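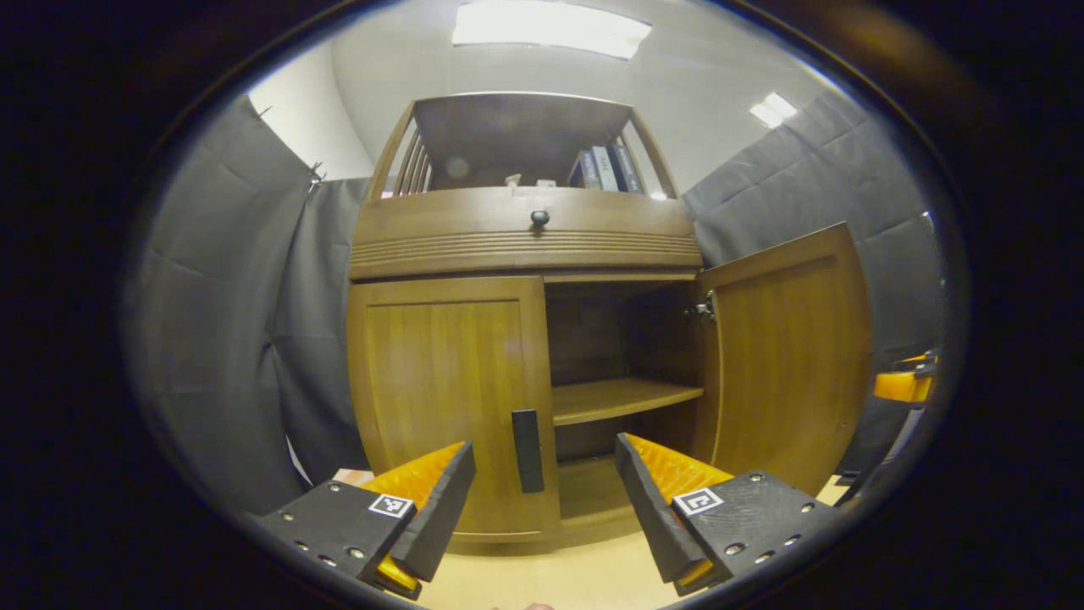 Attachment 1, view from the hand-held gripper: cabinet, right-hand door open, left-hand door closed.

Ticket 1007
Site: Wanport, padded bay
Raised by: Jaxon Hiebert
Assigned to: Periklis Zacharopoulos
Category: Working practice, start state
Priority: Normal

Problem as reported
The Kestach procedure says every door and drawer must be shut before a run starts. Of the 50 runs in the November batch, 18 were rejected at review for "start state not met". The operators say they were following the card on the wall, which tells them to leave the right-hand door open for shelf tasks. Which one is correct?

09:40, Periklis
Compared the two. The card is from revision 18 of the procedure and the reviewers work from revision 22. Revision 22 dropped the open-door start for drawer tasks but kept it for shelf tasks. That exception is in section 4 and the reviewer checklist leaves it out.

10:15, Jaxon
So the shelf runs should have passed?

10:25, Periklis
Yes, if the door was fully open at the start. Half open is still a reject under either revision. Please check each one against the first view, as in attachment 1, and don't go by the operator's notes.

13:05, Jaxon
Checked all 18. Eleven are shelf runs with the door fully open. Four are shelf runs with it part open. Three are drawer runs and should have had both doors shut.

13:30, Periklis
Reinstated the eleven. The other seven stay rejected. Old card taken down and the revision 22 card put up. It has separate lines for shelf and drawer tasks, and the revision number is now in large type at the top.

Asked Cheema to add the section 4 exception to the reviewer checklist. Nadel uses the same checklist, so they need the new copy too.

15:50, Jaxon
Checklist received and sent on to Nadel. Operators have signed for the new card.

Status: Waiting on Nadel to confirm receipt.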